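Doorway rules for sim runs, Stistham house set

Quick version, full one is on the Fenari page.

1. Write the stop distance down before you run. We use 2 body widths from any jamb.
2. Door state goes in the log. Open counts as an obstacle, always.
3. Slow at every change of floor, pink to blue included.
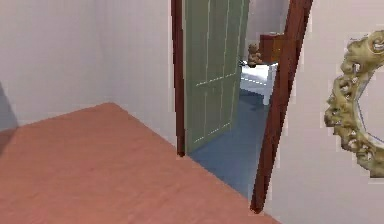
Korkor Issahaku wants rule 3 dropped for wheeled bases, says it just adds time. Fair, but keep it till the next revison.

4. Mirrors. Tag as "do not trust depth", whatever the glass renders as.
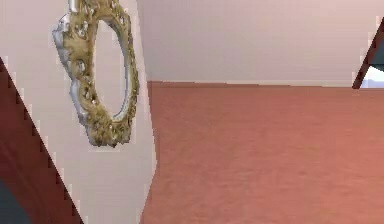 5. Log the tag with the run number. No tag, no pass. Redo it, dont patch the log after.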